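Baskets at the Table: a Small Gallery

We started this gallery in January, after the spring market in Stirville asked us which of our baskets are good for serving food. Until then we had shown only storage baskets on our pages, the big ones for wool and firewood, and people thought we did not make anything else. So I began to put the small round ones on tables and in kitchens, with real lunch inside, the way our customers use them.

Plollano is a small workshop. We weave the round bread basket in three sizes, and the middle one is sold the most. Over 2,000 of them have left our door, many to cafés and to school canteens, where they are used every day and not treated very gently. The weight of the middle size is 275 grams, so a waiter can carry a stack of them without difficulty.
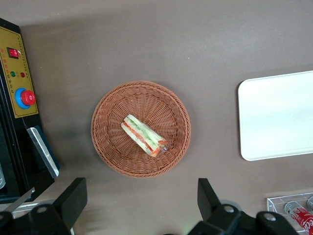
LUNCH AND SNACKS

One wrapped sandwich in a round wicker basket, reddish-brown, on a plain taupe tabletop. I like that the clear film lets the colors of the filling come through, the light green and the red-orange, between the white slices.

From above it is easy to see how the strands go out from the center like the spokes of a wheel and then climb up the sides. The braid goes all the way around the rim. This is the part which visitors always touch first when they come to our stand.

A sandwich put in the basket on a diagonal looks better to me than one placed straight, but this is only taste. For a buffet we advise one basket for each kind of sandwich, with a small card in front. When the sandwiches have no film, please put a cotton napkin or a sheet of baking paper under them. Crumbs go into the weave and they are slow to brush out.

About color: the warm terracotta tone goes well with brown and gray tables. With a white tablecloth it looks stronger, and some cafés prefer this. The lighter natural tone, which we sell under the name Bellis, is for those who want a quieter table.

Care of the baskets

Brush the inside with a dry, soft brush after each use. If something sticky has fallen in, wipe it with a damp cloth and leave the basket upside down for 8 hours, away from the radiator. Do not put it in the dishwasher. On a delicate tabletop you can lay one of the round Korkex mats under it, they are sold in the same three sizes.

Orders for cafés

For orders of up to 400 pieces we can usually keep the same tone for the whole delivery. For larger orders please write to us before the summer, when the workshop is closed for three weeks. Samples can be seen at our stand in the Stirville market hall, mornings only.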